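Rerkau pick-and-place data collection
Progress note for June, to Kolport (programme side)
From Reinaldo Quintana

Short one this time, we're mid-collection and I want to get back to it. Full spreadsheet goes over with the quarterly claim as before.

Where we are

1,288 episodes recorded and kept. Target for this stage was lower so we're ahead on volume, behind on variety. The kept episodes lean far too heavily on two tasks (object to bowl, object out of bowl) and the drawer tasks are thin. Cremilda flagged this at the start of the month and she was right, we should of switched sooner.

So since then it's drawers. Three families of task now: put the thing in the open drawer, take it out and put it in the bowl, close the drawer after. Lindalva wrote the prompts, kept them short, the sort of thing a person would say in a kitchen. "Put the apple in the bottom drawer." Each prompt has a few rewordings so the model doesn't latch on to one phrasing.

Current setup is the grey cabinet, one object and the bowl on top, lower drawer open at the start.

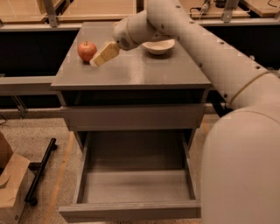

Drawer task, apple and bowl on the cabinet top, lower drawer open.

We move the start positions between episodes. Apple goes left, right, near edge, far edge. Bowl likewise. Early batches had the bowl in nearly the same spot every time and the first trained policy simply went to that spot wether the bowl was there or not. Costly lesson, around 300 episodes we can only half use. They're still in the set but tagged, and Kátia Nogueira at Wysocka is testing whether down-weighting them is enough or if they need to come out.

What's gone well

Operator speed. Reinaldo Honorato and Lindalva are both comfortable on the controls now and the resets are quicker than the recordings. Fewer abandoned episodes too — mostly down to the new rule that you stop and restart if the grip is bad, no heroic saves. Saves look good to a person watching but they teach the model odd wrist movements.

Labelling has caught up. Was a month behind in the last report, it's now done same day, before 5pm, by whoever didn't record.

What hasn't

Drawer closing. The arm pushes fine when the drawer is straight on, but if it starts at an angle it jams and the operator has to back off and go again. We keep some of those as they're useful recovery examples but I don't want half the set to be jams. Trying a lower contact point on the front panel.

Grey on grey. The cabinet top, the drawer floor and the panels are all much the same colour and the depth estimate wobbles inside the drawer. Kátia thinks more lighting changes in the data will sort it. I'd like to try a second cabinet as well, Sultska have one they'd lend, needs collecting.

Round things roll. Apples especially, when let go too high. Release height is now written into the operator sheet.

Money and hours

Operator hours on budget. Storage is over, we kept all camera streams at full rate for longer than planned. Dropped the rate on one stream, will level out by next claim. No change to the total asked for. If the second cabinet comes there'd be van hire, small, can come out of consumables if you're happy with that. Please confirm by email, I can't move lines without it.

Next

Finish the drawer families on the current cabinet. Then 18 new objects, list agreed with Wysocka, mostly kitchen things, a few soft ones which we expect to be a pain. Then the held-out test: objects and layouts nobody has recorded, scored by Cremilda and not by the people who did the operating.

First proper training run on the rebalanced set starts as soon as Kátia has the machine time. Numbers from that in the next report. I'd rather not quote the interim success rates untill then, they were run on the lopsided set and would only mislead.

Open question for you: do you want the raw recordings deposited at the end of this stage, or all together at project close? Affects the storage line, so sooner is better.

RQ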